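Weveck 양팔 로봇 작업대 도입 서비스 자주 묻는 질문
Hillia 고객지원실 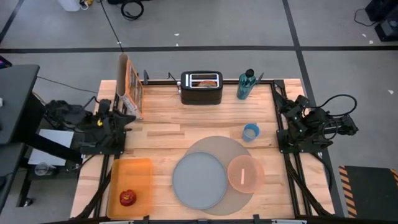 본 안내는 Weveck 양팔 작업대의 구매 또는 임차를 검토하시는 연구기관, 교육기관 및 기업 담당자께서 자주 문의하시는 사항을 정리한 것입니다. 계약 조건에 관한 내용은 개별 견적서와 계약서가 본 안내에 우선합니다.

1. 제품 일반

Weveck은 어떤 제품입니까?
Weveck은 탁상 작업을 위한 양팔 로봇 작업대입니다. 목재 상판과 이를 둘러싼 검은색 알루미늄 프로파일 프레임, 프레임 좌우에 고정되는 로봇 팔 2대로 이루어집니다. 식탁 차리기, 물건 옮기기, 정리하기와 같이 가정에서 흔히 이루어지는 동작을 연구하거나 교육하는 용도로 공급하고 있습니다.

기본 구성에는 무엇이 포함됩니까?
상판과 프레임, 로봇 팔 2대, 팔을 프레임에 고정하는 받침판, 전원 및 통신 케이블, 비상정지 스위치, 제어 소프트웨어 Bukhari의 사용권이 포함됩니다. 제어용 컴퓨터와 모니터는 기본 구성에 포함되지 않으며, 별도 견적으로 신청하실 수 있습니다.

토스터, 접시, 컵 등의 생활용품도 함께 제공됩니까?
제공되지 않습니다. 작업에 사용하는 물품은 도입 기관에서 직접 준비하셔야 합니다. 시중에서 구할 수 있는 일반 식기와 주방용품을 그대로 사용하실 수 있으며, 별도의 표식을 부착하실 필요는 없습니다. 요청하시는 경우 권장 물품 목록을 전자우편으로 보내 드립니다.

상판만 별도로 교체할 수 있습니까?
가능합니다. 상판은 소모품으로 분류되어 있어 긁힘이나 얼룩이 심해진 경우 상판만 주문하실 수 있습니다. 교체 작업은 두 사람이 함께 하시기를 권장하며, 작업 전에 양쪽 팔의 전원을 반드시 차단하여 주십시오.

2. 설치 장소

어느 정도의 공간이 필요합니까?
작업대 자체의 면적 외에 운용자가 사방에서 접근할 수 있는 통로를 확보하셔야 합니다. 팔은 상판 바깥쪽으로도 뻗을 수 있으므로, 팔이 닿는 범위에 선반, 의자, 다른 장비를 두어서는 안 됩니다. 설치 예정 장소의 도면을 보내 주시면 배치 검토 의견을 회신해 드립니다.

카펫이 깔린 바닥에도 설치할 수 있습니까?
가능합니다. 다만 파일이 길거나 쿠션층이 두꺼운 카펫에서는 운용 중 프레임이 흔들릴 우려가 있으므로, 설치 전 점검에서 바닥 상태를 확인합니다. 점검 결과에 따라 다리 밑에 받침을 추가하는 경우가 있으며, 이 비용은 설치비에 포함됩니다.

바닥에 구역을 표시해야 합니까?
여러 사람이 함께 사용하는 공간에서는 바닥 테이프로 구역을 표시하실 것을 권장합니다. 테이프의 색상과 폭은 도입 기관의 안전관리 기준에 따르시면 됩니다.

전원은 어떻게 준비합니까?
접지된 단상 콘센트를 로봇 전용으로 확보하여 주십시오. 토스터와 같은 가열 기구를 실제로 작동시키려는 경우에는 반드시 로봇과 분리된 회로에 연결하셔야 하며, 운용자가 자리를 비운 상태에서 가열 기구의 전원을 켜서는 안 됩니다.

3. 작업과 운용

어떤 물품을 다룰 수 있습니까?
표준 그리퍼로는 컵, 접시, 과일, 소형 포장 식품, 가벼운 상자 등을 다룰 수 있습니다. 얇은 접시처럼 상판에 밀착되는 물품은 가장자리부터 들어 올려야 하므로 초기 연습 기간이 더 필요합니다. 칼, 가위 등 날이 있는 도구와 깨진 식기는 사용하실 수 없습니다.

액체가 담긴 컵을 사용해도 됩니까?
소량의 물이나 음료는 허용됩니다. 다만 팔의 관절부와 받침판은 방수 구조가 아닙니다. 액체가 관절부에 닿은 경우 즉시 비상정지 스위치를 누르고 전원을 차단한 뒤 고객지원실로 연락하여 주십시오. 임의로 분해하신 경우에는 보증이 적용되지 않습니다.

실제 음식을 사용해도 됩니까?
연구 및 교육 목적으로는 사용하실 수 있습니다. 본 제품은 식품용 기기로 인증된 제품이 아니므로, 작업에 사용한 음식은 섭취하지 마시고 폐기하여 주십시오. 하루의 작업이 끝나면 그리퍼 접촉면과 상판을 중성세제로 닦아 주시기 바랍니다.

한 가지 작업을 익히게 하려면 시범이 몇 회 필요합니까?
작업의 난이도와 물품 배치의 변화 폭에 따라 다릅니다. 컵을 집어 접시 옆에 놓는 정도의 단순한 작업이라면 약 200회의 시범을 출발점으로 삼으시기를 권장합니다. 물품의 위치와 방향을 매번 조금씩 바꾸어 기록하셔야 하며, 같은 배치만 반복한 기록은 횟수가 많더라도 도움이 되지 않습니다.

사용하지 않을 때 팔은 어떤 자세로 두어야 합니까?
Bukhari의 종료 메뉴에서 대기 자세를 선택하시면 양쪽 팔이 접힌 상태로 정지합니다. 전원을 끈 상태에서 팔을 손으로 밀거나 당기지 마십시오. 장기간 사용하지 않으시는 경우에는 보호 덮개를 씌워 주시기 바랍니다.

케이블이 팔의 움직임에 걸리는 경우에는 어떻게 합니까?
케이블에는 관절이 끝까지 움직일 수 있을 만큼의 여유 길이가 있어야 합니다. 지나치게 팽팽하게 묶거나 상판 위로 늘어뜨리지 마시고, 프레임 뒤쪽으로 정리하여 주십시오. 피복이 손상된 케이블은 즉시 사용을 중지하셔야 합니다.

4. 교육 및 안전

운용자 교육은 어떻게 진행됩니까?
설치 완료 후 현장에서 16시간의 기본 교육을 실시합니다. 교육 내용은 안전 수칙, 원점 설정, 시범 기록, 기록 자료의 검토와 삭제, 일상 점검입니다. 교육 과정은 교육담당 Tatiana Jelínek이 총괄하며, 수료자에게는 기관 명의의 수료 확인서를 발급합니다.

수료하지 않은 사람도 운용할 수 있습니까?
수료자가 동석한 경우에 한하여 가능합니다. 어떠한 경우에도 한 사람은 비상정지 스위치에 손이 닿는 위치에 있어야 합니다. 학생이 참여하는 수업에서는 담당 교원이 반드시 교육을 이수하여야 합니다.

기록한 자료는 어디에 저장됩니까?
도입 기관의 제어용 컴퓨터에 저장되며, Hillia로 자동 전송되지 않습니다. 장애 분석을 위하여 자료가 필요한 경우에는 사전에 서면으로 동의를 구합니다. 카메라에 사람이 촬영될 수 있는 장소에서는 기관의 개인정보 처리 기준에 따라 안내문을 게시하여 주십시오.

5. 임차, 보증 및 문의

구매하지 않고 임차할 수 있습니까?
가능합니다. 임차 상품의 명칭은 Wustemness이며, 최소 계약 기간은 한 학기입니다. 정기 점검과 기본 교육이 임차료에 포함됩니다. 계약 기간 중 구매로 전환하시는 경우 납부하신 임차료의 일부를 구매 대금에서 공제합니다.

보증 기간은 얼마입니까?
구매 제품의 무상 보증 기간은 설치 확인일로부터 2년입니다. 그리퍼 접촉면, 상판, 보호 덮개는 소모품으로서 보증 대상에서 제외됩니다. 충돌로 인한 파손은 운용 기록을 확인한 후 유상 여부를 판정합니다.

작업대를 다른 방으로 옮길 수 있습니까?
같은 건물 내의 이동은 고객지원실에 사전 통보하신 후 직접 하실 수 있습니다. 이동 후에는 양쪽 팔의 원점을 다시 설정하셔야 합니다. 다른 건물로 이전하시는 경우에는 당사의 이전 설치 서비스를 신청하여 주십시오.

도입 전에 시연을 볼 수 있습니까?
방문 시연과 화상 시연 중에서 선택하실 수 있습니다. 시험해 보고자 하는 물품이 있으시면 신청서에 품목과 크기를 기재하여 주십시오. 11월에는 신청이 집중되므로 일정 조정에 시간이 더 걸릴 수 있습니다.

견적과 기술 문의는 어디로 하면 됩니까?
견적 및 계약은 영업지원 담당 Kvido Štěpánek 앞으로, 기술 문의는 고객지원실 접수 창구로 보내 주십시오. 기술 문의에는 제품 일련번호, Bukhari 버전, 증상이 발생한 작업의 내용을 함께 기재하여 주시기 바랍니다.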